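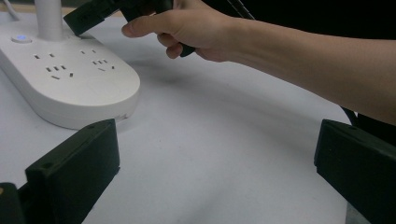
Issue 11, page 3

Shared workrooms: new hours, new rates and what changes in February

The shared workrooms at Burnari will move to longer opening hours in February. The change follows a trial at the Drarnine site, where the rooms stayed open into the evening through the summer and fall. Evening use at Drarnine was steady enough to cover the extra heating and lighting, and the same timetable will now be used at both sites.

From February, the doors at Burnari will open at 8 a.m. and close at 9 p.m. The front desk will still be staffed only until 5 p.m. After that, members get in with their key card. Guests can stay after 5 p.m. but must be signed in before the desk closes, and the member who signed them in has to leave with them.

Monthly membership stays at the present rate until the end of the current term. Day passes go up slightly at both sites. The new prices are on the sheet by the front desk and will be printed in the next issue. Anyone holding a book of unused day passes can go on using them, and there is no need to trade them in.

The quiet room on the second floor is no longer bookable by the hour. Too many bookings were made and not used, and people who wanted a seat found the door sign turned to "reserved" with no one inside. It will be open to all members on a first-come basis. Phone calls should be taken in the hallway or in one of the two booths next to the kitchen. The large meeting room can still be booked up to three weeks ahead.

Members asked for more outlets near the tables in the last survey. It was the most common request after better coffee.
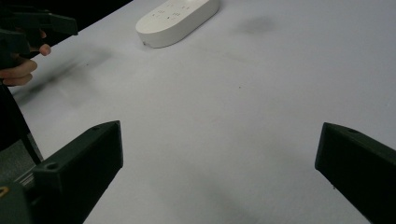 A multi-socket power strip on a white tabletop.

Please do not plug one strip into another, and keep space heaters off them entirely. If a room is cold, tell the desk and the thermostat will be adjusted. Personal extension cords can be used during the day but should go home with you in the evening. Any cord left across a walkway will be picked up and put in the lost property box.

Work on the Kvam annex is running behind. The floor has been laid and the windows are in, but the inner doors were delivered in the wrong size and had to be sent back. The annex will add 11 desks and a small storage area with lockers. Locker rental will be offered first to members who are now on the waiting list at Burnari. There is no firm opening date.

The budget for furniture this year was $1,597, and $300 of that has been held over for chairs in the annex. The old chairs from the ground floor are stacked in the back hall at Drarnine and are free to anyone who can carry them away. Several need new casters. Whatever is left at the end of the month goes to the recycling center.

Bike parking is moving too. The rack on the Gesard side of the building will be taken out while the drain is repaired, and bikes should be locked to the rail by the rear entrance until the work is done. Please leave the ramp clear for deliveries.

Questions about hours or billing can be left at the front desk or sent by reply to this newsletter. Key cards do not need to be replaced for the new hours and will be updated automatically. If yours does not open the door on the first evening, try the side entrance, which is on a separate reader, and report it the next morning.

4 shares | 2 comments

Recent items
Kitchen shelves: label your food
Drarnine evening trial, final figures
Printer moved to the ground floor
How to cancel a meeting room booking
Mail pickup over the holidays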